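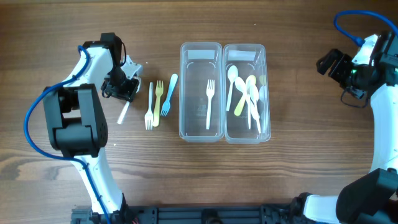

Itton, April 10, 2021

Do supporters' downloads pay for a short film? Project report, Film and Media Business module

1. What we set out to do

Our group was asked to look at one way in which a small film raises money and to say whether it works. We chose the sale of a soundtrack download before the film exists. The film was Bellini, a short about a piano tuner, almost 30 minutes long in its planned version, to be shot in Hidby last July by former students of our college. The download was sold through Grivent, a site that takes payments for small arts projects and passes the money on after keeping its fee.

The claim on the sales page was that "every download helps make the film". We wanted to know how much it helped. The makers let us see the campaign accounts and their mailing list figures, for which we thank them, and they have read this report. They do not agree with all of it.

2. How the campaign was run

The campaign was open for 30 days. The makers had a mailing list of 1237 addresses, built up over several years from screenings and a newsletter. Everyone on the list got an email on the first day, another halfway through and a last one near the end. The same messages went out on social media, though no record was kept of who saw them.

Buyers paid one fixed price and received a set of music files and a thank-you in the film's end credits. There was no minimum target. This matters, and we come back to it in section 4.

3. What we found

In all, 279 downloads were sold. The makers call this a success and point out that it is a good share of the mailing list. We are less sure. Grivent does not say whether a buyer came from the list, from social media or from somewhere else, so the two figures cannot simply be set side by side. Some buyers were also members of the cast and crew, or their families. We asked how many and were told "a few". Money from an aunt is still money, but it tells us very little about whether strangers will pay for music from a film they have not seen.

The second problem is cost. The composer gave the music free of charge. The cover art was also free, and so was the time spent on emails, which one of the makers put at "most evenings". If any of these had been paid for at even a low rate, we think the campaign would have made a loss. The accounts show a surplus only because they leave this work out. We don't say this was dishonest. Student and amateur projects are nearly always run this way, and so, we suspect, are most of the ones held up online as proof that the method works.

The surplus that remained went on van hire and food for the shoot. Camera hire, the largest single cost, was met by a small grant which had been agreed before the campaign opened. The film would have gone ahead with or without the downloads – the makers said so themselves when we put the question directly.

4. What buyers were told

We read the sales page several times. It says the money will "go towards" the film. It does not say what happens if the film is never finished, and because there was no target, nobody would have been refunded. It also does not explain who owns the music. The composer kept the rights, so the makers could sell the files only for as long as the composer was happy with that. None of this was written down until after the campaign had closed. A short signed letter would have been enough.

Buyers also had trouble with the files. They came in one large compressed folder that would not open on some phones, and the page gave no warning. The makers answered complaints by email one at a time.

5. Limits of our work

We looked at one campaign, and it was run by people we know. We did not speak to buyers. We had planned a survey, but the makers did not want to write to their list again so soon, and we ran out of time to find another way. Our view of the unpaid work rests on estimates made months later.

6. What we would suggest

Anyone planning the same thing should write down the unpaid hours as they go, get the music rights agreed on paper first, and say plainly on the page what the money will buy. "Van hire and lunch" is less exciting than "help make the film", and it may sell fewer downloads. We would have liked to test that.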